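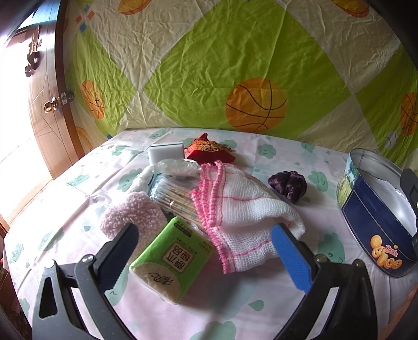 About us

Dostier is a small workroom and shop for soft things: hair scrunchies, little pouches, ornaments for the door or the bag, and covers for beds and tables. We began in 2000 with one sewing machine and a box of fabric pieces which a neighbour wanted to throw away. Today we are five persons, and we still begin most of our work from fabric which somebody else did not need.

The name Dostier has no special meaning. It was written on the old signboard when we took over the room, and we liked the sound of it. Customers sometimes ask if it is French. We don't know.

What we make

Our oldest product is the scrunchie. We make it in velvet, in plush and in plain cotton, and in three widths. The widest one is for thick hair and we call it Muli. It needs more cloth than you would think, and the elastic must be soft, otherwise it leaves a line in the hair. Dark colours are sold first in winter. In May everybody asks for pink, and every year we have prepared too little of it.

The pouches came later. They are small, for coins, for a ring, for dried lavender or for a gift of money inside the family. Red is the colour most often wished for. We line them with cotton so that the seams do not open from inside, and we close them with a cord.

Our third group of products is called Perwood. These are the bed covers and the tablecloths, and here we must confess that we have a weakness for cheerful prints. Balls, clouds, rain drops, big diamonds in strong green: we think that a house with children can carry such patterns very well, and also a house without children. A plain cover shows each crease and each spot of tea. A printed one is more patient.

How we work

The day starts at 8 in the morning with sorting. The pieces from the day before are put on the table and each is taken in the hand one time. We look at the seam, we pull the elastic, we cut the threads which are too long. What is good goes to the packing. What is not good goes back to the person who made it, without a bad word, because each of us has made a crooked seam.

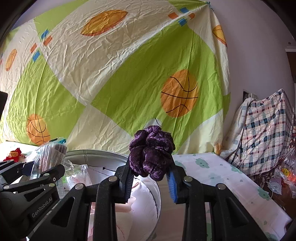 For packing we try to use little. Small articles go in a clear bag, so that the customer can see the true colour before opening. Bags and papers which are still good are kept and used a second time, and for this reason your parcel may arrive in a paper with some creases. We ask you to excuse this. The article inside has passed the same control as always.

Velvet and plush should not be pressed hard in the parcel. If your scrunchie arrives flat, please hold it over the steam of a kettle for a short moment (mind your fingers) and then shake it. The fluffy kinds can be brushed with a soft toothbrush. Please do not iron them, also not with a cloth between.

Covers and tablecloths can be washed in the machine at a low temperature, with similar colours. We advise to take them out soon after the washing and to hang them over a wide rail, or over a door, and not on a thin line. The folds from the parcel go away after the second wash, in most cases.

Where to find us

Our workroom is in Grirkum, in the street behind the old post office. The entrance is through the yard. The shop is open from 10 in the morning until 6 in the evening, with a pause at midday which is sometimes a little longer than written on the door. If you come from far, please telephone before.

You are welcome to bring your own fabric. An old curtain, a bed cover that has become too small, a dress with sentimental value: from one single cover we can usually make several pouches and a good number of scrunchies, and you get back all the rest pieces. We only ask that the fabric is washed. For such orders we need three weeks, and before the holidays it can be six.

In the school holidays we hold a sewing afternoon for beginners, children from ten years and adults together. There are places for six. Needles, thread and elastic are included in the price, and everybody goes home with one finished scrunchie. It is often not round, but it holds the hair.

Orders and questions can be sent with the form on the contact page. We answer in the evening, when the machines are switched off.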